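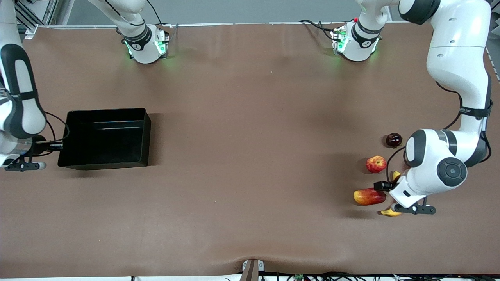 Slide 1. Black tray on the left, fruit on the right, brown covering on the table.

Notes for the Vimley talk, 17 Mar 2021. Keep to time, questions at the end.

Start with the table. People want to talk about fruit bowls and I want them to think about the surface first. A plain, matte covering in one colour makes it easy to see what is out and what still needs putting away. Mention that faint wrinkles are fine. Smooth it by hand before you start and leave it.

Then the tray. Black hides juice marks, so it needs wiping more often than you would think. At home I wash mine after every shop. Put it down on one side and keep it there - if it moves about, the fruit ends up all over the table again.

The fruit. Keep it in one small group on the other side. Point to the right of the slide. Go through the order:
Soft fruit first, checked underneath.
Then anything with a stalk, stalk upwards.
Hard fruit last, along the outside.
Leave a gap between pieces if the tray allows it.

Figures from the February survey, read slowly. We sent out 201 forms in Tollel and had 104 back, so just over half. The commonest answer to "where do you keep your fruit?" was "in the bag it came in". Pause there, it got a laugh in Lozano.

Ask for hands up: who has thrown fruit away in the past week? Give them a moment. Then say that in my own kitchen, sorting on the day of the shop has meant almost 4 extra days before anything goes soft. That is one household and I should say so.

If someone asks about washing before storing: I don't, apart from the tray. Berries in particular keep badly when damp. Rinse them when you want to eat them.

If someone asks about bananas: separate hook or a separate shelf.

Next slide is the Jistis shelf plan, 2 minutes at most. Handouts are on the chair by the door - remind them to take one on the way out.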